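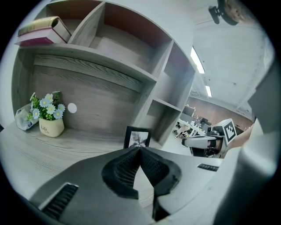
Student Projects / Reading and Study Habits

Do Study Apps Make Us Read More? A Term Project Report

Summary

Our school library signed up for a reading tracker called Bidance last fall. The pitch was simple. Students log what they read, the app gives them a streak, and the streak keeps them reading. The library's own newsletter said reading was "up" after the first month. I wanted to know what "up" meant, so I made it my term project. After a term of looking at it, I think the app changed how much reading got logged. I can't find good evidence that it changed how much reading got done.

Why I picked this

I logged books on Bidance myself for the first few weeks. I noticed that I was logging things I would never have called reading before, such as the back of a game manual and half of a comic I had already read. My total looked great. My actual pile of library books sat on the shelf at home in the same order I had left it.

I should say up front that I went in with doubts, and a reader should keep that in mind. I tried to set up the project so that my doubts could turn out to be wrong.

Background

There are a lot of claims about streaks and badges. Most of what I found online came from companies that sell them. The blog posts I read tended to quote each other, and when I followed the links back, several ended at a page that no longer existed. One much-shared chart had no label on its side axis at all. I left that material out.

What I was left with was a fairly old idea from my psychology textbook: if you reward people for something they already enjoy, they may start doing it for the reward, and then stop when the reward goes away. The textbook is careful to say this does not happen every time. It depends on the reward and on the person. So I had no strong reason to expect one answer over the other.

What I did

I used three sources.

The first was the library's checkout records for the fall term and for the fall before it. The library gave me totals only, with no student names and no titles.

The second was the summary page from Bidance, which any student at the school can see. It shows the total number of entries but not much about what is in them.

The third was a paper survey. I handed it out in homerooms at Cilthorpe, the building where grades nine and ten have their classes, and in two homerooms in the main building. I got 261 forms back. Of those, 26 were blank or had the same answer circled all the way down, and I did not use them. That left 235.

The survey asked how often the student read for fun, whether they used the app, what they counted as reading, and whether they had ever logged something they had not finished. It was anonymous. I put the question about unfinished books near the end, after a test run with my own class where people saw it first and got suspicious about the rest.

What I found

Bidance showed 746 entries for October. That is the number the newsletter was excited about. There was no number to compare it to, because the school did not have the app the October before. Going from no app to an app with entries in it is not an increase in reading. It is an increase in entries.

Checkouts were the better test, in my opinion, and they barely moved. The fall term total was 2 percent higher than the fall before. The library also stayed open later this year, until 5:30, and it added a shelf of graphic novels by the front desk. Either of those could explain a change that small. So could plain luck.

The survey was more mixed than I expected. Many students who used the app said it made them read more. Many of the same students said they had logged something they didn't finish. Those two answers can both be true for one person, but they make the first one harder to trust. People are also not very good at remembering how much they read a year ago. I am including myself.

The written comments were the most useful part. One student wrote, "I read the same amount but now I feel guilty on weekends." Another wrote, "it got me to finish a series, I would have quit at book two." A third had logged the same short book several times to keep a streak going during exams. I can't turn comments into a number, and I didn't try, but I read all of them twice.

The Lobo comparison

I had hoped to compare us with another school. Ballow, across the county line, uses a paper program called Lobo, where students fill in a card and hand it in at the desk. It has no streaks and no leaderboard. My idea was that if Lobo students read as much as Bidance students, the streak probably wasn't doing the work.

This part of the project did not come together. Ballow keeps its checkout records by calendar year and ours go by term, so the totals don't line up. Their library also counts renewals as new checkouts and ours doesn't. I spent more than a week trying to adjust for this and ended up with a figure I could push in either direction by changing one guess. I decided that a number like that is worse than no number and took it out. My first draft had a graph of it. The graph looked very convincing, which bothered me.

Problems with my own work

The survey went mostly to the lower grades, because those homeroom teachers said yes first. Older students have more homework and may use the app differently.

Students who like reading were probably more willing to fill in a form about reading. The forms I threw out may have come from exactly the people who don't read, and if so my results make the school look keener than it is.

Checkouts miss a lot. They don't count books bought, borrowed from a friend, or read on a phone. A student could have doubled their reading this fall without ever visiting the library, and my best measure would show nothing.

I also only had one term. A habit might take longer than that to form, and the app's supporters at school have made this point to me. It's a fair one. It would be fairer if the newsletter had waited too.

What I would do differently

I would ask for reading diaries from a small group before the app starts and again a few months in, kept on paper and away from the leaderboard. I would ask the older grades early, before their schedules fill up. I would also settle what counts as reading before collecting anything. On my survey, "articles online" meant a long magazine piece to one person and a sports score to another, and I didn't catch it until the forms were back.

Where this leaves the question

The school is deciding whether to renew Bidance for next year. My results don't show that it does harm, apart from a few comments about guilt and streaks. They don't show that it helps either. If the school renews, I think it should stop using the entry total as proof, and report checkouts next to it, with the longer opening hours mentioned in the same paragraph.

I stopped using the app in the middle of the term so I would not be adding to the numbers I was studying. I have finished one book since then and started another, and I have no idea what that shows.

Materials

The survey form, the tally sheet and the page of typed comments are in the project binder at the library desk. The comments have been retyped so that handwriting can't be recognized. Ballow's figures are not included, as the school asked for them back.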